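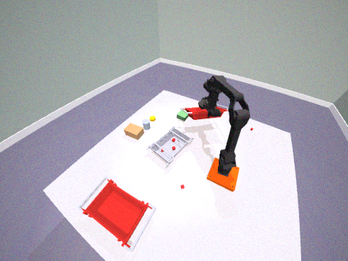 So the fake parking permit thing finally went to court, and I was there for it, and I have been asked to tell the whole story so many times that I'm putting it down once. If you're new, short version: a man sold fake resident permits all over our end of Nomamora and I bought one. I paid 50 dollars for it and said thank you. It was a square sticker in a bright orange, pretty much the orange of the plate that black robot arm is standing on, and if you'd asked me I would have sworn it was the same as the city's. The real one is more of a peach. I know that now!

The seller called himself Mr. Herrero (not his name, according to the charge sheet) and he had a folding table outside the old Arnent furniture store, with a lanyard and a clipboard and a receipt book. The receipt book is what got me. He wrote my plate number down and tore off the yellow copy like my dentist's office does. I asked him if I could pay by card and he said the machine was down at city hall, and I remember feeling sorry for him, sitting out there in the wind with no card machine.

Then the tickets started. I got three in one week and I was so mad at the city that I wrote a very snippy email with a photo of my permit attached. I wrote that they should train their staff to recognize their own stickers. That email was read out in court. Not the whole thing, just that line, but I wanted to crawl under the bench.

The person who answered it was Lewis Forsyth from the parking office, and he was a lot nicer than I deserved. He called me and asked me to read him the little number along the bottom edge. I did, and he went quiet, and then he asked if I still had the receipt. Five other people on my street had the same number on theirs. The same one! We'd all been driving around with copies of one sticker and parking nose to tail.

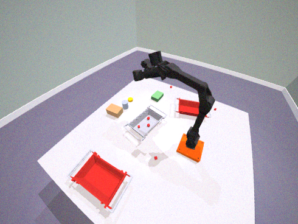
After that it moved pretty fast. I gave a statement at the police station, which took most of a morning because the printer jammed, and I handed over my sticker in a sandwich bag. I'd scraped it off the windshield with a spatula, so it was in bad shape, and the officer looked at it and then at me and didn't say a word. They picked the man up the following week with a roll of stickers in his trunk and a label printer at his sister's place. She wasn't charged. I was glad about that, she looked miserable at the hearing.

My neighbor Nicanor Bustamante started calling the whole business Jerkgate on the street group chat, and it stuck, to the point where I heard the court clerk say it under her breath. Nicanor bought two permits, by the way, one for each car, and he haggled. He still thinks he got a good deal.

Anyway, the hearing. I'd never been in a courtroom before and I'd dressed as if for a funeral. You sit around for ages. There were six of us waiting to talk and only three got called, and I was second. The prosecutor asked me whether I recognized the receipt (yes) and whether the man who'd sold it to me was in the room (yes, in a sweater, looking smaller than I remembered). His lawyer asked me whether I'd checked the city website before I paid. I hadn't. I said so. She just nodded and sat down, and somehow that was worse than if she'd argued with me.

He pleaded guilty to part of it before lunch – the forgery part, as I understood it, with the rest still being worked out between the lawyers. Sentencing is in April. There's supposed to be some kind of repayment, but the woman from the victims' desk told us not to go spending it yet.

The city canceled my three tickets, but I had to fill out a separate form for each one, and I had to buy a real permit too. You get it at the counter or through the mail and there is no table. If somebody is selling them off a table, call the parking office and read them the number on the bottom before you hand over any money. Lewis says they'd much rather get the call.

I'll go back in April for the sentencing if I can get the morning off. Nicanor wants to carpool. He's driving, and I'm going to look at his windshield first.

Posted 18/02/2022

My Street > Neighbors > Crime and Courts

Search this blog
Type and press enter

This site uses cookies to remember your settings. Accept / Read more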